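Filed under: Course Materials > Residential Interiors > Unit 4
3 comments | 18 shares

Countertops and Work Surfaces: Handout

Stone tops fall into two groups for the purposes of this unit. Marble is a calcium carbonate stone. It reacts with weak acids such as lemon juice and vinegar, and the reaction leaves a dull spot called an etch. Granite is mostly quartz and feldspar and does not etch under kitchen acids. Both are porous to some degree and both can stain.

Etching and staining are separate problems. A stain is material held in the pores and can often be drawn out with a poultice. An etch is a loss of polish at the surface – cleaning will not remove it, and the top has to be rehoned or repolished. A sealer slows staining only.

Veined patterns raise the question of layout. On a long island the designer marks which part of the slab goes where before cutting, so that veins run in one direction and seams fall in quiet areas.

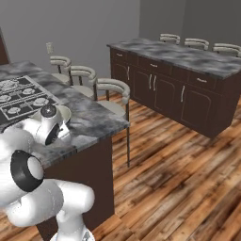

Page last changed: October, 4:18 pm

Cutouts. A cooktop set into stone needs an opening with rounded inside corners. Square corners collect stress and are the usual starting point for cracks. The narrow strips in front of and behind the opening are the weakest parts of the top and should be supported from below during transport.

Worked case. The Prirkside kitchen used one slab from Tostar, with an island top 83 inches long. The cooktop cutout was placed so that 18 inches of clear surface remained on its short side. Cutting and polishing came to $1288, before delivery. Jetby quoted the same job with a seam at the cutout, for roughly 70 dollars less. The seam was declined.

For next session: read the Isah data sheet on penetrating sealers and note the curing time – it differs for honed and polished finishes.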